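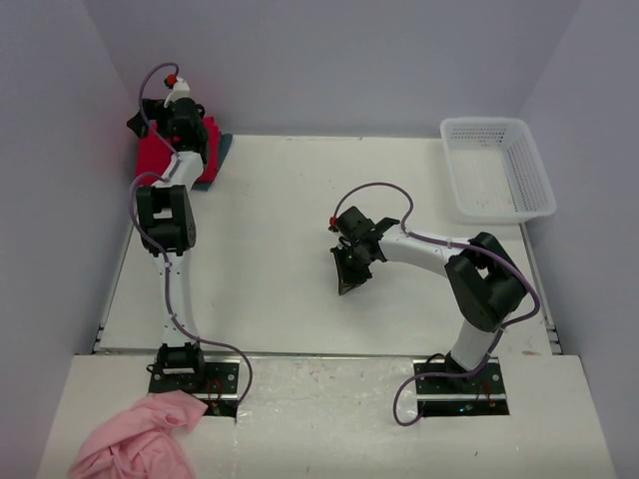 When I moved to Omholm I brought two suitcases and one blanket, and I believed that a person needs only one blanket. I come from a country where the houses are heated so strongly that we open the windows in January. In my first flat here the heating went off at ten in the evening and came back at six, and between those hours I learned many things about wool.

I want to write a little about blankets, as I have now lived with this climate for 18 winters and I have become quite particular.

The first one I bought was from a shop called Dralwood, near the bus station. It was thick and looked very serious. It was also so heavy that I woke up tired, and it would not fit in the washing machine. I carried it to the launderette on Friday evenings, in a blue bag, like somebody moving a sleeping dog. After 2 years I gave it to a neighbour for her garage.

Then I went to the other side and bought only fleece. 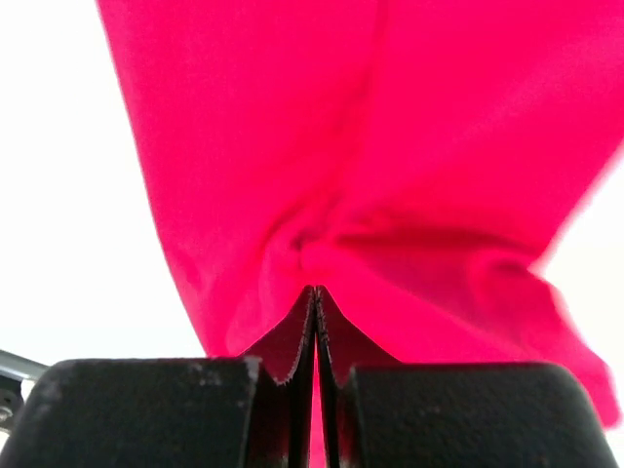 Fleece is cheap, it dries overnight on a chair, and you can wash it as often as you want. But it gives me small electric shocks when I stand up from the sofa, and after many washes it gets little hard balls on the surface. I tried to remove them with a razor and made a hole. My advice is to wash it inside a pillowcase, at a low temperature, with no softener. I learned this too late for my green one.

Wool is still what I like most for the bed. My present blanket is from Grekton, a small mill that sells its seconds at the spring market in April. Mine has a mistake in the weaving near one corner, a line that goes up when it should go straight. I put that corner at my feet and forget it. It is a little rough, so I fold the sheet over the top edge, the way my grandmother did with all the beds in her house. As a child I thought this was only for beauty.

I do not wash it much. On a dry day I hang it over the balcony rail for the afternoon, and in the evening it smells of cold air, a smell for which my own language has a word and English, I think, has not. When there are moths I put it in a bag in the freezer for a few days. This means there is no place for peas.

People ask me if an electric blanket would be simpler. I had one for a short time. It was very pleasant, but it had 8 settings and I was warm enough only on the second, and I kept worrying in the night if I had turned it off.

At the moment I own four blankets, and a fifth that lives in the car. My sister is coming to stay next month and she says she will bring nothing, because she needs only a thin cover. I have already put the Grekton one on her bed.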